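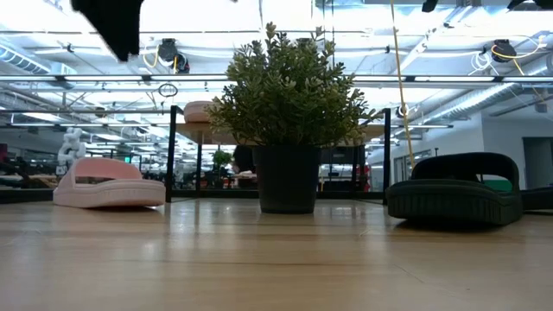
## Givre en fougère sur une seule vitre, pourquoi ?

**Nayara Prado** — 15 septembre 2022

Bonjour à tous, je prépare déjà l'hiver, du coup question un peu hors saison.

On a un petit chalet à 2 017 m, vieilles fenêtres simple vitrage côté nord. En novembre dernier, deux matins de suite, givre sur la vitre de gauche : de grandes fougères, superbes, presque jusqu'en haut. Vitre de droite, même fenêtre, même pièce : un voile gris uniforme, granuleux, rien à photographier.

Même verre a priori. Même température aussi, enfin je suppose. J'ai lu le manuel Wendt sur la glace (prêté par une amie), il y a un chapitre entier sur les cristaux de neige et six lignes sur les vitres. Pas très utile.

Donc :

- qu'est-ce qui décide fougère ou voile ?
- est-ce que je peux préparer une vitre pour avoir des fougères cet hiver ?
- faut nettoyer ou surtout pas ?

Je shoote avec un objectif macro Olix, trépied, de l'intérieur. Merci d'avance !

---

**Bernd Lindemann**

Même température mais pas même surface. Le givre démarre là où il trouve un point d'accroche : rayure, poussière, reste de produit à vitres. Beaucoup de points partout = plein de petits cristaux qui se gênent = votre voile gris. Peu de points = quelques cristaux qui ont de la place pour s'étaler.

Regardez la vitre de gauche en lumière rasante, le soir, lampe de poche collée au verre. Je parie sur une trace de chiffon. Les courbes des fougères suivent souvent les micro-rayures ou les traînées laissées en essuyant, c'est très net quand on compare la photo du givre et la vitre sèche.

Autre chose possible : d'abord de la buée liquide, ensuite le gel. Une fine pellicule d'eau qui gèle de proche en proche donne de grands motifs plumeux. Dépôt direct de vapeur sur verre très froid, c'est autre chose, plus petit, plus hérissé. Si l'une des vitres ferme mal, l'air sec du dehors entre et la buée n'a pas le temps de se former. Vérifiez le mastic.

Pour préparer :

1. Laver à l'eau tiède avec une goutte de liquide vaisselle, bien rincer.
2. Essuyer une seule fois, en arc de cercle, chiffon propre.
3. Le soir, une casserole d'eau chaude dans la pièce, puis couper le chauffage.
4. Ne plus toucher.

Chez moi ça marche à partir de −6 dehors, mais ça dépend énormement de l'isolation. J'ai essayé 9 nuits l'hiver dernier, 2 vraiment réussies. Patience donc.

---

**Nayeli Contreras**

Pas d'explication scientifique, juste pour les photos : mettez un carton noir dehors, un peu en retrait de la vitre, et éclairez de côté. Sinon l'autofocus part dans les sapins. Mise au point manuelle de toute façon. Et ne respirez pas dessus !! J'ai perdu une fougère magnifique comme ça.

Le livre de Zornover a quelques pages là dessus, épuisé je crois, à voir en bibliothèque.

---

**Helmut Kasten**

Double vitrage et plus de problème ;)

---

**Nayara Prado**

Merci Bernd — mastic fendu à droite, mon frère vient d'aller voir. Je laisse comme ça pour comparer, je lave les deux pareil et je reposte en novembre. Nayeli, noté pour le carton.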